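Folders and sorters wanted — Odgate sorting room

Need people for the September intake. Paid, part time, mornings or evenings. No experience needed, you just have to not mind laundry.

What it is: donated clothes come in bags, already washed. You sort by color, fold, stack, next pile. Last intake was 2,417 pieces and we were short on hands the whole way thru. This one will be bigger.

What you'd do
Pull pieces off the heap one at a time
Darks in one stack, brights in another — navy and black look the same at 7 pm, take them to the window
Fold to the card size (card is taped by the sink)
Anything ripped or missing buttons goes to Apolline Fleury, not back in the pile
Tie, tag, shelve

Standing most of the shift. Stools if you want one. Sleeves up, rings off, knits snag.

Teal, red, navy, the usual mix: 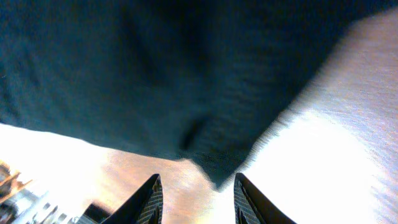
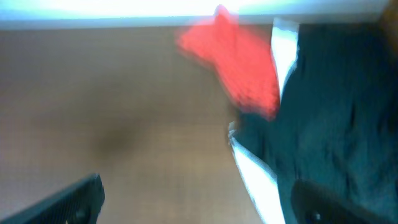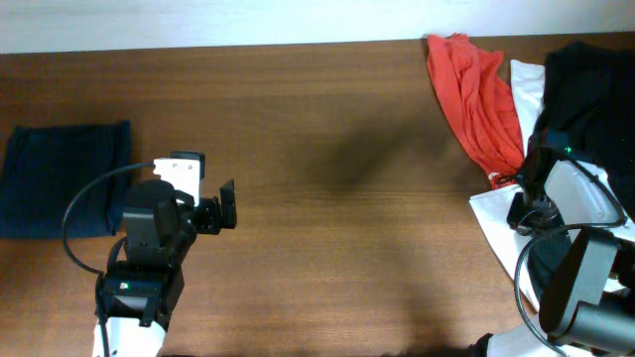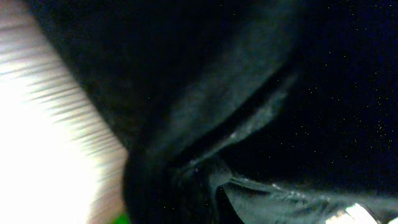 Pay is by the shift, same rate for everyone, and we cover the Cukia bus. A good pair gets thru 400 pieces in a shift but we dont hold you to it. First shift is slow for everybody. Tea and bread on the house, bring your own lunch if you need more then that.

Must be 16 or over. Under 18 bring a signed note. Can lift a full bag or ask someone who can.

To sign up: come by the side door on Bosman before noon and ask for Shabani Temba, or leave your name and phone number at the Zesenus counter. Say which you want, mornings or evenings. Both is fine too — put both.

Spots go in the order we get names. If you worked last year you still need to sign up again, the old list is gone.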